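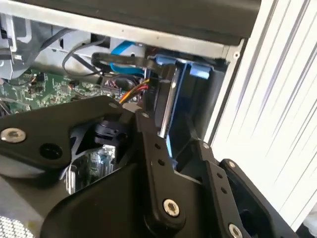 Tomach, the small controls shop in Pumodgate, put out version 2 of its arm planner this month, and the big change is how it deals with cables. The old release treated anything inside a work area as a solid block. Fine for boxes on a shelf, hopeless for a desktop PC, where a blue SATA cable can run straight across to the drive bay and a thin black one arcs up off the motherboard. The planner would look at a case like that and just refuse. No path found, stop. Now soft stuff gets its own label and its own cost, so the gripper is allowed to pass close, or even lean on a wire a little if the force stays low.

The package is called Dafis. It sits between the camera feed and the motor controller and replans 6 times a second while the arm is moving. Wrist camera only, no overhead view needed, though you can add one. Tomach says the perception side was the slow part to get right. Thin wires drop out of depth data all the time, so Dafis picks them up in the color picture first and then guesses at the depth from the last few views. When the guess is bad it slows down and asks for another look from a slightly diferent angle.

Training set for the wire labels was 2000 hand-marked pictures, all from open computer cases. Which is also the main limit right now. Point it at a washing machine or a car door and the labels get shaky fast. The release notes say so pretty plainly, good for them.

First outside user is Todness, a recycling outfit on the other side of town that takes in old office machines and pulls the drives. They have had the beta since spring on 2 test benches. A shift lead there told us the false stops are way down, but that ribbon cables are still a pain - flat ones seen edge-on tend to vanish. Tomach has that on the bug list with a high priority tag and no date.

Also new: a replay tool. Every run gets saved with the camera view, the planned path and the gripper force on one timeline, and you can scrub back to the moment a plan changed and see which label caused it. Todness staff like this more than the planner itself, from what we heard. Before, it was digging thru text logs.

Config files from version 1 will load but the old clearance setting is ignored, so check your limits before running anything at full speed. The force cap ships low. Leave it low for the first few jobs, Tomach says, then raise it in small steps.

Download is up on the Tomach site, free for one arm, paid license past that. Prices not posted yet. Support for a second wrist camera is planned for December.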